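Subject: Re: [cell-practice] Draft 3, section 4: two arms in one work volume
List: cell-practice
In reply to: Draft 3 comments, October round

The earlier message said:

> Section 4.2 sets one separation distance for the whole cell. That is
> fine for two arms doing separate jobs. It does not work when the task
> needs both grippers at the same spot. Can Drusasley say what limit
> they run, and how the bench is set up?

Answering for the Drusasley bench. We have two arms over one table, with a gripper and a white mount on each wrist. The shared zone is over the middle of the table, and that is where 4.2 causes trouble.

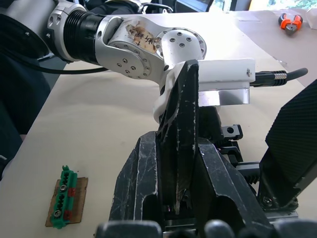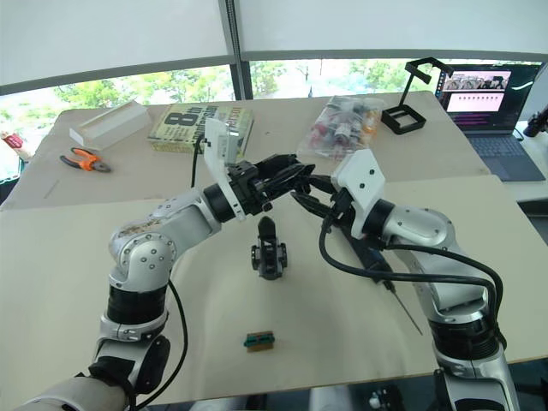 Zein, replying off list and quoted with permission: a single distance will be ignored by anyone who has to do a handover, so the draft should name a second mode with its own speed cap and stop writing exceptions into the margin. The cap should apply to both arms as soon as either one enters the zone, including the arm that is holding still.

I agree with that and propose the following text.

4.2.1 Outside the shared zone, keep 49 mm between any two moving parts of different arms. Measure from the outermost point, including wrist mounts and connectors.

4.2.2 Inside the shared zone, the distance may go to zero between fingers only. Tool speed is capped at 20 mm/s for both arms.

4.2.3 Cables count as part of the arm. Check the loops at full reach before the first run of a session — a model of the links alone will pass poses that snag.

4.2.4 Hand tools on the table stay outside the reach of both grippers. We break this one ourselves. There is a screwdriver partly under the right arm in the second view, and under the new wording that would be a stop.

4.2.5 Finger wear is inspected every 18 hours of run time. Scratches on the faces are acceptable. Chips on the gripping surface are not.

On 4.2.1, Peritz asked for the figure to be measured from the joint housings. I would not accept that. The mounts and the plugs on the gripper block project past the housings, and they are the parts most likely to touch first.

Still open: whether the zone is fixed in the table frame or moves with the task. Lorkora uses a fixed box. We redefine ours per task, with 3 test passes at reduced speed after each change. I can live with either if the draft says which one applies by default.

Please send objections to 4.2.2 before the others, as 4.3 depends on it.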